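Why did the robot get stuck at the door?

Drisa is a robot that learns to open doors. It practises inside a computer first, where a crash can't hurt anyone.

In December, Drisa had 500 practice goes. In 46 of them it let go of the handle too soon. It then drove forward and bumped into the door.
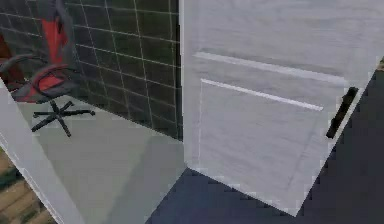
A computer-made practice door, partly open, with a black handle.

Karla Arellano looked for the fault. The robot's program said "door open" as soon as the door moved. It didn't check whether the gap was wide enough.

Now Drisa must measure the gap before it moves. If the gap is too small, it stops and waits.

Stay well back when a real robot is using a door.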